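Home | Baking | Stovetop | Pantry | Workshop | Ask Orysia | Search

Getting Good Flatbread Out of an Ordinary Oven

by Orysia Kuzmenko

My neighbor Hryhorii Derkach built himself a brick oven behind his garage a few summers back, and for one whole February I was so jealous of his bread that I could hardly eat my own. Then I got over it and started fussing with the plain electric oven I already had, and I have to say I'm pretty happy with where I ended up! These are the things that helped, more or less in the order I stumbled on them.

Start with the dough the night before. I use 700 grams of bread flour, a scant teaspoon of yeast, two teaspoons of salt and enough cool water to make something a bit stickier than you'd like (for me that's usually around 500 grams, but flour varies, so hold back a splash and see). Stir it with a wooden spoon, cover the bowl, leave it on the counter for an hour, and then put it in the fridge and go to bed. You can bake with same-day dough, and I do when company turns up, but the overnight one stretches so much more easily and tastes more like something.

Take the dough out a couple of hours ahead and divide it into 6 pieces. Round them up, put them on a floured tray, and drape a damp dish towel over the lot. If a piece springs back when you try to stretch it, walk away for ten minutes. I used to fight with it and tear holes in everything.

Now, the heat. Crank the oven as high as it goes and give it a full 45 minutes with a baking stone or an upside-down cast iron skillet on the upper-middle rack. The little light that says it's preheated only knows about the air. The stone takes much longer, and a lukewarm stone gives you a pale, leathery bread that no amount of butter will rescue (I've tried, with a great deal of butter).
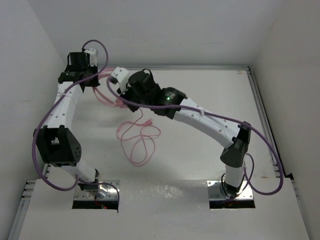
Two arms, one work surface.

Stretch each piece with your fingertips, starting from the middle, and don't worry about a perfect circle. Mine come out shaped like various states. Slide it onto the stone from the back of a floured baking sheet, shut the door quickly, and look in after three minutes. You want big blisters and a few brown freckles. Let the oven recover for a few minutes between breads, and keep the finished ones wrapped in a clean towel so they stay soft.

A word about sesame seeds and za'atar: put the seeds on before baking, pressed in with a wet palm, but stir the za'atar into olive oil and brush it on when the bread comes out. Dried herbs scorch at that kind of heat and turn bitter.

Cleaning a stone is easy. Let it cool all the way down in the oven, scrape off the crusty bits with a metal bench scraper, and wipe it with a damp cloth. No soap, please, and no soaking. Dark stains are fine and mine has plenty of them, including one from a fig that rolled off something in the early days.

Leftovers freeze beautifully. Slip a square of parchment between the breads, bag them up, and warm them from frozen in a 300 degree oven for a few minutes, with a little water flicked over the top. Stale ones get torn up, tossed with oil and salt, and toasted until crisp for salad or soup.

Next time I'll go through the eggplant dip I make to go with these, and which parts of it you can do the day before.

Comments

Seo-ah Jin
I've been skipping the long preheat for years and wondering why my bread looked so sad. Did the 45 minutes last night and got real blisters! My oven only has one rack left, so it sat lower than you suggest, but it still worked.

Kyrylo Savchuk
Can I swap in some whole wheat? My wife likes it heartier.

Orysia Kuzmenko
Kyrylo, yes! Start with 100 grams in place of the same amount of white, and add a spoonful more water. Go up from there if you both like it.

Volodymyr Kovalchuk
My stone cracked after I ran it under the tap while it was still hot, so I'd put that warning in bigger letters. Using the skillet now and it's just as good. Looking forward to the eggplant.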